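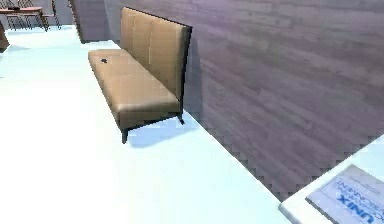
A bench with a tall back, against a wood-grained wall.

I have been going to the Galville in Badden since I was tall enough to see over the seat in front, and in all that time I don't think I've ever wanted anything from it as badly as I now want an intermission.

I know how that sounds. People who love movies are supposed to say that a film should be taken in one long gulp, exactly as the director poured it, and for years I said so too (usually at dinner, usually with my mouth full). Then last November they ran an old monster double bill, two Kong pictures back to back, and between them the lights came up for 10 minutes and the whole room turned around and started talking. Strangers, I mean! The woman behind me wanted to know if I thought the ape had been treated fairly. A man across the aisle had strong feelings about the boat. I bought a coffee I didn't need and went back in happier than I'd been all month.

Now think of the last really long movie you sat through. Mine was a war picture, very handsome, and I spent most of the final hour doing sums about the restroom. I couldn't tell you how the general's letter got to his daughter, and I gather it was the best thing in it. I'd have paid extra to stop halfway, stretch my knees and come back ready to care.

The managers say a break costs them a showing, and I do believe them. The Galville has 513 seats and plenty of them are empty on a weeknight. But the Grelmont, out by the highway, puts a pause in anything that runs long, and the place sells popcorn during it like you wouldn't believe — I've stood in that line, and it goes clear back to the doors.

Directors could help, too. The old epics were built with a break in mind, and they used it, sending you out to the lobby with a burning city or a slammed door to chew on. It's a lovely trick, and I miss it. Give me my ten minutes and I'll sit through four hours of anything you like, even the general again.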